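The Soup Course

I only went to the Takora open day for the free parking, and I stayed two hours for a pot lid. 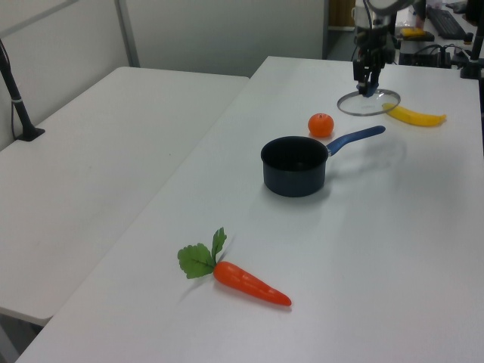
Charmaine Venter told me later that I'd picked the wrong room, that everyone with any sense was downstairs watching the welding, and that a toy carrot was no reason to miss lunch. She may have been right about the welding.

But I'd already found my spot against the wall, and there was the carrot, and the banana, and the little black saucepan with its blue handle, all laid out as if a four-year-old was about to have people over. The arm was called Zwane. It had its black fingers down at the middle of the glass lid and it was thinking, or whatever they do. I caught myself holding my breath. I'm a grown woman, I've put lids on pots my entire life, and I was leaning forward like it was a penalty kick!

"What's it making?" I asked the young man with the badge.

"Nothing," he said. "It's a placement task."

"It's got a carrot."

He looked at the carrot for a while. His badge said Lungile Khumalo and under that somebody had drawn a small sun in ballpoint. "Soup, then," he said.

"With a banana?"

"My grandmother would," he said, and that was us friends.

So we stood there and he told me about the pot. They'd been through three of them. The first one belonged to his landlady, who still asked after it, and the second went home with somebody from Flillon after the last demo and was never mentioned again. I told him about my mother's kitchen, where the lids lived in one cupboard and the pots in another, and how after the funeral my sister and I sat on the floor trying to match them up – 32 lids, and I swear not one of them fit anything. We laughed until we couldn't breathe, and then we weren't laughing, and then we had tea.

I hadn't told anyone that before. I don't know why I told him, except that we were both looking at the table and it's easier to say things sideways.

"Do you want to stay for the next run?" he asked. "It's the same thing again."

I said I'd love to. My phone buzzed in my bag, Charmaine wanting to know if she should save me a sandwich, and I let it buzz.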